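## 4. Blurred wrist views and what we did with them

Going in, we figured the hard part of this project would be the policy. It wasn't even close. The thing that ate most of our February was the wrist camera, or more exactly, what the wrist camera sees while the arm is swinging from one spot to another. We'd trained the first Dinus policy on everything we had, start to finish, and it did fine until the arm sped up. Then it would hesitate, drift a little, and sometimes go back for an object it had already put down (which was funny for a day and then very much not funny).

So I sat down and went through the recordings by hand. Frames from the slow parts of a task are great. Frames from the fast parts can be close to mush: big patches of color, soft edges, streaks that all lean the same way. I kept asking myself what I'd do if somebody handed me one of these and told me to pick the next action. Mostly I'd want to see the one before it!

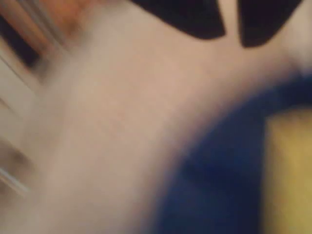

**Figure 3.** A heavily blurred view. The two dark shapes at the top edge have the crispest outlines, though they are soft too; the smears along the left side share one diagonal direction.

The obvious fix is to throw the bad frames out. We tried that first, with a plain sharpness threshold, and I'd gently warn anyone against it. A plain tabletop scores low on sharpness even when the camera is sitting perfectly still, so the filter happily tossed good frames along with the bad ones. It also punched holes in the action sequence, and the policy really didn't like those. On the Jalano tasks it came out worse than no filtering at all.

What we ended up with, and what we call Hunlow in the rest of this paper, is softer than that. Every frame stays in. A small network looks at a window of 16 frames and gives each one a weight between zero and one, and the image encoder's output gets scaled by that weight before it reaches the policy. When the weight is low, the policy leans on the joint readings and on whatever it saw last. That's the whole trick -- no deblurring, no extra camera, no change to the arm's speed.

Training the weighting network turned out to be pretty painless. I labeled 800 frames myself over two afternoons, using four levels from "fine" to "hopeless," and a second pass through the same set a week later mostly agreed with the first. Where the two passes disagreed, it was nearly always between neighboring levels, so we averaged them and moved on.

We also tried predicting the weight from joint speed alone, which is cheaper and needs no labels. It's a decent baseline and I'd still use it if I were in a hurry. It has a blind spot, though: how badly a view smears depends on how close the camera is to things as well as how fast it's moving. The learned weights handle close passes better, and Section 5 compares the two on the Haugen shelf tasks, with the unweighted policy alongside.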